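My student project: what people remember about the night they went to A&E

By Duygu Gezer

I picked this topic in January, when everyone else on the course had already got theirs signed off and I was still sitting in the Drunel library with a blank sheet. My little cousin had meningitis when he was four. He's fine now, he's a pain in the neck and plays football three times a week, but what I always noticed was that his mum, his dad and my nan each tell the story of that night differently. In one version there's a rash before they leave the house. In another the rash only turns up in the waiting room. So I thought, right, that's my project. How much do families agree with each other when they look back on a sudden illness in a child?

My tutor, Jouko Kuusisto, liked it but told me to make it smaller. Then he told me to make it smaller again. I'd wanted to cover every serious infection and every age up to 18 (I know, I know). In the end I stuck to parents and other relatives of children who'd been admitted with suspected meningitis or sepsis before they were five, whatever the final diagnosis was.

How I found people

I put a notice up at the Rivberg family centre and in two parents' groups online. I was expecting maybe a handful of replies and I ended up with 43 people who filled the whole form in, which I was over the moon about. Hậu Cù, who was doing her project on sleep and new dads, shared it round her lot as well, and I owe her a lot of coffee.

The form was short. I asked what the first sign was, who spotted it, who they rang, how long they thought they waited before a doctor saw the child, and what they remember being told. I asked them to do it without talking to the others in the family first. I'm sure some of them did talk. You can tell when two forms both say "grizzly and off his milk" in the same words!

I typed all the answers into one document and it came to 2866 words before I'd written a single thing of my own, so a fair bit of my time went on just reading and colouring in with highlighters. I used green for the child's symptoms, pink for anything a member of staff said and yellow for times. By the end I'd run out of pink.

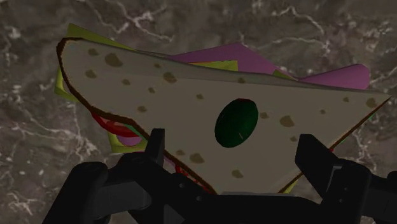

Half a sandwich on a marbled surface.

What came up

The first sign is where people agreed least. Mums mostly wrote about feeding or crying. Dads wrote more about temperature, and they often gave an exact number, even where the mum's form said the thermometer had no battery. Grandparents nearly always mentioned colour – pale, grey, mottled, "like candle wax" in one case. I don't think anyone was making it up. I think people hang on to the bit that frightened them.

Hardly anyone mentioned the rash first. I found that really interesting, because when I asked my own friends what they'd look for they all said rash and glass test straight away, and most of them couldn't name anything else. A few parents wrote that they'd waited at home because there weren't any spots yet. One mum said she'd checked her daughter's legs with a glass so many times that evening that she'd stopped properly looking at the rest of her. The advice leaflets do say not to wait for a rash, but it's clearly the one thing that sticks in people's heads.

Waiting times were all over the place too. One couple sent in separate forms and his wait was 20 minutes and hers was two hours. I couldn't check either, as I had no access to hospital records and wouldn't have been allowed it anyway, so I've reported them as what people remember and left it at that.

What people did agree on was kindness, or the lack of it. If a nurse had sat down with them, both forms said so. If somebody had been short with them at the desk, both forms said that as well, and usually with the exact words.
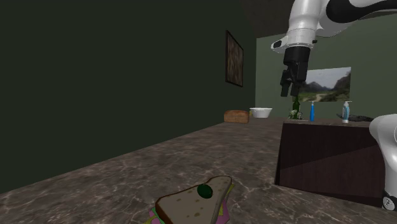 Ham, cheese and lettuce, with an olive on top.

The interviews

I also did longer chats with five of the families. Quang Lại helped me write the questions and sat in on the first one, as I was so nervous I thought I'd forget to press record. I hadn't planned for how upset people might get. One dad was cheerful all the way through until I asked what his son was wearing, and then he had to go outside for a bit. It wasn't even an important question. I'd put it in as a warm-up and I took it out after that.

I used the Entili booklet on talking to families after a hospital stay, which our department hands out, and it helped with wording. "What do you remember next?" works so much better than "and then what happened?" With the second one people start apologising for not knowing.

Something I didn't have a heading for was brothers and sisters.
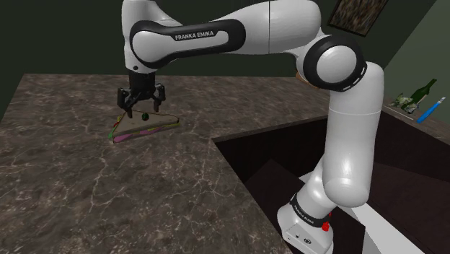 Three of the five families brought up an older child who'd been woken up and dropped at a neighbour's in their pyjamas, and had never really been told what was going on. One girl, who is 12 now, asked if she could say something at the end of her mum's interview. She remembered the neighbour's hall carpet and being given toast. Ethics approval only covered adults, so I couldn't use any of her story beyond the fact that she wanted to tell it, and Jouko agreed I could mention that much.

What I'd change

More dads, for a start. I only had nine. I'd also ask when it happened, by year, as I forgot that completely and somebody whose child was ill last winter isn't really the same as somebody looking back a couple of decades. Shufen Song spotted this when she read my draft and I wanted to crawl under the desk.

The word limit was 2000 and I was miles over, so the part on GPs and phone lines got chopped down to a paragraph. I've kept the long version if anyone on next year's course wants it.

I handed in on April 2, 2019 with the binding still warm. Thank you to all the families, and to my cousin, who says he remembers none of it apart from getting a blue ice lolly.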